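Skripte & Mitschriften / Textilpflege Grundkurs
Lesezeit: 7 Minuten

Sitzung 2: Waschen, Trocknen, Zusammenlegen

So, weiter geht's! Letztes Mal sind wir bei den Fasern hängen geblieben (ich rede zu viel über Wolle, ich weiß), deshalb kommt der Rest dazu erst in der nächsten Sitzung dran. Heute geht es um das, was zwischen Wäschekorb und Schrank passiert.

Fangen wir mit der Trommel an. Die meisten von euch stopfen sie zu voll, das habe ich an euren Protokollen gesehen. Bei Baumwolle sollte oben noch eine Handbreit Platz bleiben, bei Pflegeleichtem darf die Trommel höchstens halb voll sein, und Wolle und Seide bekommen noch mehr Luft. Martti Hirvonen hat in der Diskussion gefragt, ob man das nicht einfach wiegen kann. Kann man! Ich mache es selbst nie, aber für die Übung zu Hause dürft ihr gern die Küchenwaage nehmen.

Dann das Etikett. Bottich heißt waschen, Dreieck heißt bleichen, Quadrat heißt trocknen, Bügeleisen erklärt sich von selbst, und der Kreis geht die Reinigung an. Die Zahl im Bottich ist die Höchsttemperatur, man darf also immer kälter waschen. Ein Strich unter dem Bottich bedeutet Schongang, zwei Striche bedeuten extra schonend. Das fragt die Catalina Urrutia in der Klausur garantiert ab, das hat sie im Juni auch schon gemacht. Bei Kindersachen sitzt das Etikett gern an der Seitennaht, also dort zuerst nachsehen und nicht ewig im Kragen suchen. 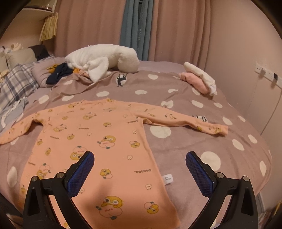
Abb. 2: Langärmeliges Babyteil mit Kükendruck, flach ausgebreitet, Etikett nahe der Seitennaht

Bedruckte Sachen drehe ich vor dem Waschen auf links, immer. Der Druck reibt sonst an Reißverschlüssen und Knöpfen, und nach ein paar Runden sieht man das. Beim Bügeln gilt dasselbe: auf links oder ein Tuch dazwischen, nie direkt mit dem heißen Eisen auf den Aufdruck. Ryota Nagano schwört auf Backpapier, das habe ich noch nicht probiert. Wer es testet, bitte berichten!

Zum Trocknen: Gestricktes liegend, Hemden auf dem Bügel, Handtücher auf die Leine und vorher einmal kräftig ausschlagen (macht sie weicher, ganz ohne Weichspüler). Apropos Weichspüler, bei Handtüchern und Sportsachen lasst ihr den bitte weg. Er legt sich auf die Faser, und dann saugt das Handtuch schlechter. Darüber haben wir fast die halbe Stunde gestritten, Dennis Wanyama ist weiterhin anderer Meinung, das darf er auch.

Zusammenlegen, Kurzfassung: glatt hinlegen, Ärmel nach hinten, Seiten zur Mitte, dann von unten nach oben. Bei kleinen Größen reicht einmal falten, sonst wird es ein Klumpen. Ich stelle die Päckchen hochkant in die Schublade, dann sieht man alles auf einmal und wühlt morgens weniger.

Bis zum nächsten Mal: 2 Etiketten aus dem eigenen Schrank abzeichnen, jedes Symbol in einem Satz erklären und dazuschreiben, wie ihr das Stück bisher gewaschen habt. Bitte ehrlich, ich sammle die Blätter ein, aber benotet wird nichts. Und bringt ein Oberteil zum Falten mit, gern ein widerspenstiges.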